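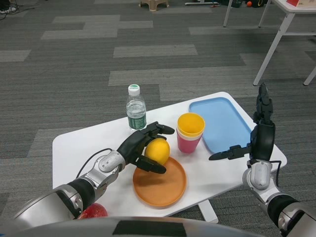
Page last changed: 1st January

Tabletop tips for a two-arm build

Notes from the shared workshop, kept by Ustyna Stetsiuk. Additions by Meirion Rowlands are marked MR. The build is an upper body with two arms and multi-fingered hands, working over a small table. These tips concern the table, the objects and the cables. Controller settings are on the Hestotska page.

Table

Use a light table with a matte top. Dark hands show up well against white, and so do most kitchen objects. A glossy top throws ceiling light back into the head camera and the lemon detector loses its outline.

Rounded corners are worth having. A finger that catches a square corner on the way up can bend the tendon guide, and guides take a week to replace.

The table does not need to be square to the torso. Ours usually stands at a slight angle. Run the table-finding step after every move, including small ones. Leaning on the table counts as a move.

On carpet tile, press down on each corner before the first run. If the top rocks, shift the legs off the seam between tiles. Do not use folded paper under a leg. It compresses during the session and the height reading drifts. Striped carpet is acceptable underneath provided the camera crop stops at the table edge. With a wider crop the stripes generate false edges.

Objects

A plate with a shallow raised rim is the best surface to pick fruit from. The rim stops a lemon rolling off when the thumb arrives before the fingers. A deep rim blocks the thumb.

Start with a lemon. The skin has enough texture for the finger pads and the shape gives a clear long axis. Apples are heavier and smoother and should come second. Park the apple near the front edge, out of the way of the cups, and check that the left forearm does not hide it from the camera when the arm is extended. If it does, the planner treats that spot as free space.

Grip the lemon with the fingers over the top and the thumb low on the near side. Close the fingers first at 50 percent of the force limit, bring the thumb in, then raise to 70. Going straight to 70 pushes the fruit out toward the wrist.

Lift just clear of the plate and hold before any sideways travel. A bad grip shows itself at this height and the fruit has a short way to fall.

Nest plastic cups when they are not the target. A stack takes up one footprint and is harder to knock over. Use different colors so that the upper rim can be told from the lower one. Pink-red under yellow works for us. Two cups of one color are read as a single tall cup.

Keep the bottle at the back, cap screwed down. Clear plastic is poorly seen by the depth camera, and the label is often the only part that registers. Turn the label toward the head. MR: a part-full bottle is steadier than an empty one, but no open water on the table with the arms powered.

Trays go on the side of the arm that will fill them. Leave the tray empty at the start of each run. A pale tray on a white top needs a raised rim, otherwise the edge is lost.

The idle arm

Park the idle hand open and upright, above its own side of the table. Fingers up keeps the pads off the surface. Watch the thumb, which sticks out farther than expected in this pose and can sit over the corner of the tray. Before the working arm crosses the center line, raise the idle wrist by 66 mm or draw it back to the table edge.

Do not park a hand flat on the table. The wrist motor holds against the surface and heats up.

Cables

The forearm cable needs a loop at the wrist. Set its length with the wrist turned fully both ways, then fix it. Too short and it pulls the connector. Too long and it snags the cup rims.

Use soft ties. Hard zip ties cut into the jacket after a few hundred wrist turns. We lost the Drellovix lead that way in December.

Floor cables should be kept to one side and off the walking route. Ours tangle at the far left. Untangle before moving the base, never after.

Surroundings

The camera sees past the table. Anything bright on the floor or on a second table may be picked up as an object. Small balls are the worst offenders, orange ones in particular, as they match the plate color range. Either clear them or set the depth limit to the far edge of the table. We set the limit.

Shoes within view are harmless unless someone is standing in them. The person detector stops both arms. MR: this is correct behavior and is not to be switched off to save time.

Cleaning

Wipe the finger pads with a damp cloth after fruit. Lemon oil softens the Lanz pads and makes them pick up carpet fluff. Let them dry before powering the hands. The Zomalitz pads tolerate oil better but grip cups less well.

Replace the fruit when the skin starts to give under a thumb. Force values recorded on soft fruit should be struck from the log.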